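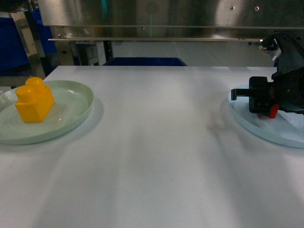

# Qui sommes-nous ?

Pullex est une entreprise de location et d'entretien de jouets pour les crèches, les écoles maternelles et les centres de loisirs. Nous travaillons depuis Cernivel, dans un ancien dépôt de mercerie de 700 m², avec une équipe de 14 salariés.

## Notre activité

Les structures qui s'abonnent reçoivent des caisses de jouets choisies selon l'âge des enfants et la place disponible. Tous les 3 mois, nous reprenons les caisses et nous en livrons d'autres. Entre deux locations, les jouets passent à l'atelier : tri, lavage, contrôle, petites réparations, remise en caisse.

Notre catalogue compte 2358 références : jeux de construction, dînette, puzzles, véhicules, instruments, jeux d'eau et de sable. Nous ne louons ni peluches ni jouets à piles.

## Un peu d'histoire

L'entreprise est née d'une ludothèque de quartier, rue Lengyel, qui prêtait des jeux aux familles. Les demandes des crèches voisines ont vite dépassé ce que l'association pouvait fournir, et l'activité de location a été séparée du prêt. La ludothèque existe toujours. Elle ouvre le matin et nous lui cédons gratuitement les jeux retirés du catalogue lorsqu'ils sont encore en bon état.

Le rachat de l'atelier Kenard, spécialisé dans la réparation de jeux en bois, nous a apporté un tour, deux scies à ruban et un savoir-faire que nous n'avions pas. Les pièces de puzzle manquantes sont maintenant refaites sur place.

## Nos clients

Nous livrons plus de 40 communes. La plupart de nos clients sont des crèches municipales, mais nous travaillons aussi avec des micro-crèches, des relais d'assistantes maternelles et quelques cabinets d'orthophonie. Les tournées partent à 7 h 30. Pour les établissements situés en étage sans ascenseur, merci de le signaler à la commande.

## Casse et pertes

L'usure normale est comprise dans l'abonnement. Les pièces perdues ne sont facturées que si le jeu devient inutilisable. Une fiche de comptage est glissée sous le couvercle de chaque caisse.

## Nous rendre visite

Le dépôt se visite sur rendez-vous, sauf en août. Les équipes qui préparent l'ouverture d'une structure peuvent venir voir les jeux et composer leurs premières caisses avec nous. Comptez une bonne demi-journée. Le parking est à l'arrière, côté canal.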